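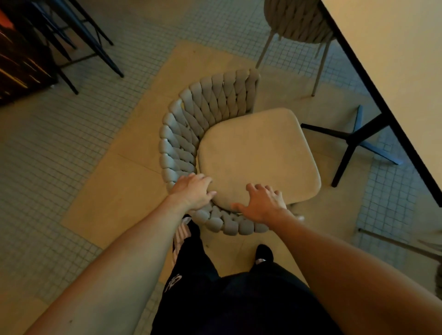

Turning a woven armchair by hand on the tile floor at Theodorakopoulos.

The chairs at Theodorakopoulos, a restaurant in Farklow, have never been on anyone's list of important equipment. There are 215 seats across the dining room, the side room and the covered terrace, and until last winter they were moved when someone needed to get past them. Now they are moved on a schedule, and the schedule comes from a machine.

The restaurant started using two robots in December, both made by Trineck. One carries plates and trays between the kitchen and the floor. The other, a model called the Cuvix, sweeps and mops after closing. The staff call the first one "the cart." The second is just the Cuvix.

Lakshmi Thevar has managed the floor for six years. She was in favor of the cart and had doubts about the cleaner. Seven months on, she has changed her mind about both.

"The cart saves walking," she said. "That's real. Everybody's feet are better. But it only goes where it goes, and then a person still has to take the plates off and put them down in front of somebody. So a server with five tables now has eight. The walking went down and the talking went up. Some people like that and some people don't."

One server who didn't like it left in the spring for a smaller place across town. Another asked to be put on more dinner shifts, where the larger sections bring in more tips. Thevar says the number of people on a busy night has dropped by one, and that the drop came from not filling a job after someone moved away. No one was let go. Several employees said they had expected worse when the crates arrived, and a few said they still do.

The mopping was the job everyone wanted to lose. It used to take two people the better part of an hour after the last table left. The Cuvix does it alone, starting at the kitchen door and working out in long passes. It handles the big tiles well and the small mosaic tiles well enough, though grease in the grout still needs a brush twice a month.

What it can't do is lift anything. In the first weeks it would reach a cluster of chair legs, slow down, turn and leave a dry patch the size of a tabletop. The crew came in to find sticky rings under half the room. Trineck sent a technician, who walked the floor with Thevar and told her the map was fine. The furniture was the trouble.
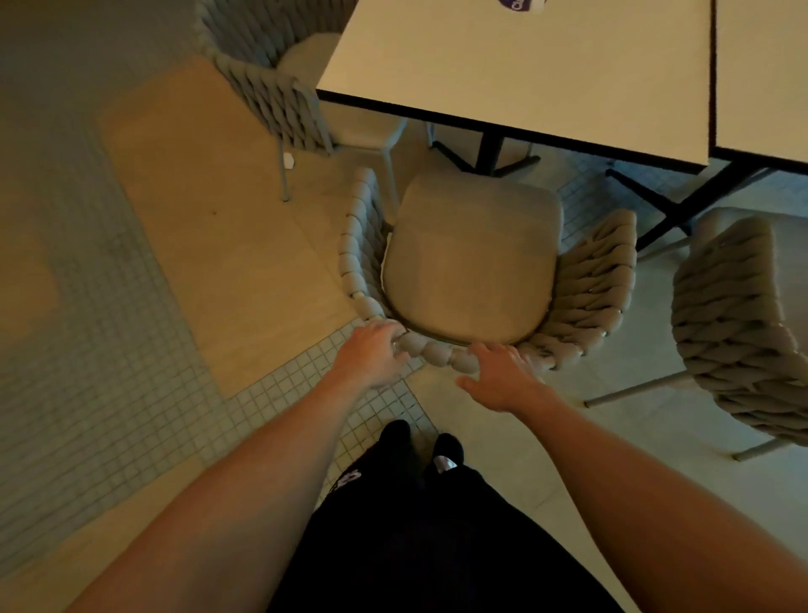
Chair work is now a line on the closing sheet, with names next to it. Each section gets cleared before the Cuvix runs and put back afterward, and the order is posted by the host stand. The job takes 20 minutes if two people do it and everybody else has gone home. The armchairs don't stack, because the back wraps all the way around the seat. People have settled on taking hold of the braided rope along the rim, one hand on each side, and keeping their feet close in. Where two of the white tables stand side by side, the chairs come out first and the tables stay where they are, so the pedestal bases never leave their spots on the map.

Thevar tried the work herself for 2 weeks before she put it on the sheet. She came away with a sore lower back and a rule that no one does it two nights in a row. She also asked the owners to pay a closing rate for it, which they had never done for mopping. They agreed to an extra 10 dollars a shift.

The busboys, who do most of it, have opinions. One said he would rather move chairs than push a mop any night of the week. Another pointed out that he had once been able to mop around a chair without touching it, and that the new way is harder on the arms. Both said the floor is cleaner than it was — cleaner in the corners, especially, where a tired person tends to give up.

There has been some movement upward too. A dishwasher who was good at clearing the cart's error messages now looks after both machines, orders brushes and pads, and calls Trineck when a sensor goes bad. He got a raise and a key. His old job was filled the same week.

The owners are deciding whether to buy lighter chairs for the terrace. Thevar is against it. Customers like the ones they have and stay longer in them, she said, and a chair that is easy to move also gets dragged around during dinner, straight into the path of the cart.

The next meeting with Trineck is on 18th July. She plans to ask for a second cleaning map, one for nights when the side room is closed, so those chairs can stay put.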